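Häufige Fragen zu Papierkörben und Müllbeuteln

Auf dieser Seite haben wir die Fragen gesammelt, die uns Mieterinnen und Mieter im Bürohaus Urnavside am meisten stellen. Sie gilt auch für die Räume in Tisedstead, ausgenommen der letzte Abschnitt.

Wer leert die Papierkörbe in den Büros?

Seit April leert jedes Büro seine Papierkörbe selbst. Die Reinigungsfirma Amoah macht weiterhin die Böden, die Küchen und die Sanitärräume. Die Körbe unter und neben den Schreibtischen gehören nicht mehr zu ihrem Auftrag.

Wo bekomme ich neue Beutel?

Die Beutel liegen im Materialraum im Erdgeschoss, im Regal links neben der Tür. Der Türcode ist 2545. Bitte nehmen Sie eine Rolle pro Büro mit und nicht den ganzen Karton. Wenn der Karton fast leer ist, schreiben Sie bitte eine kurze Nachricht an den Empfang. Wir bestellen immer 300 Rollen auf einmal, und die Lieferung dauert bis zu 5 Werktage.

Welche Größe passt in meinen Korb?

Für die runden Körbe in den Büros nehmen Sie die schwarzen Beutel mit der Artikelnummer 1402. Die größeren Säcke sind für die Tonnen in der Küche gedacht. In einem kleinen Korb liegen sie in dicken Falten auf dem Boden und man verliert viel Platz.

Wie setze ich den Beutel richtig ein?

Schütteln Sie den Beutel zuerst auf, damit Luft hineinkommt. Stellen Sie den Korb auf den Boden, dann haben Sie beide Hände frei. Drücken Sie den Beutel locker nach unten und schlagen Sie den Rand rundherum nach außen über den Korb. Fassen Sie danach links und rechts an den Rand und ziehen Sie ihn gleichmäßig zurecht. Der Rand muss nicht glatt sein, ein paar Falten stören nicht. Wichtig ist nur, dass er überall über die Kante geht.

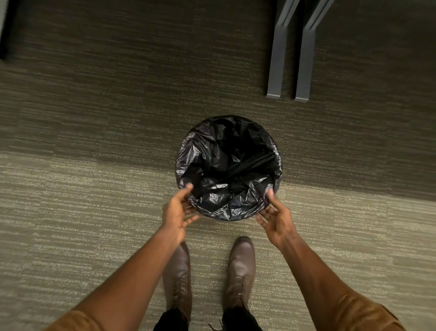 Mein Beutel rutscht immer in den Korb hinein. Was kann ich tun?

Meistens ist der Umschlag zu kurz. Er sollte mindestens eine Handbreit über die Kante hängen. Wenn der Beutel im Korb sehr straff sitzt, zieht schon ein wenig Papier den Rand nach innen. Lassen Sie also innen etwas Luft. Bei zu weitem Rand hilft ein kleiner Knoten an der Seite. Klebeband bitte nicht benutzen, die Reste gehen von den Körben schlecht ab.

Muss ich den Beutel bei jeder Leerung wechseln?

Nein. Wenn nur trockenes Papier darin war, können Sie den Inhalt in den Papiercontainer schütten und den Beutel weiter verwenden. Nach Essensresten, Teebeuteln oder Taschentüchern wechseln Sie ihn bitte am gleichen Tag.

Was mache ich, wenn etwas ausgelaufen ist?

Den Korb mit warmem Wasser und etwas Spülmittel auswaschen und vor dem neuen Beutel ganz trocknen lassen. Für Flecken auf dem Teppichboden steht ein Reiniger von Inar im Materialraum. Bitte tupfen und nicht reiben, und den Fleck auf jeden Fall am Empfang melden.

Wohin kommen die vollen Beutel?

In Urnavside in die grauen Container im Hof, die Tür ist von 7 bis 19 Uhr offen. In Tisedstead stehen die Container hinter der Tiefgarage, und den Schlüssel dazu gibt Ihnen der Empfang.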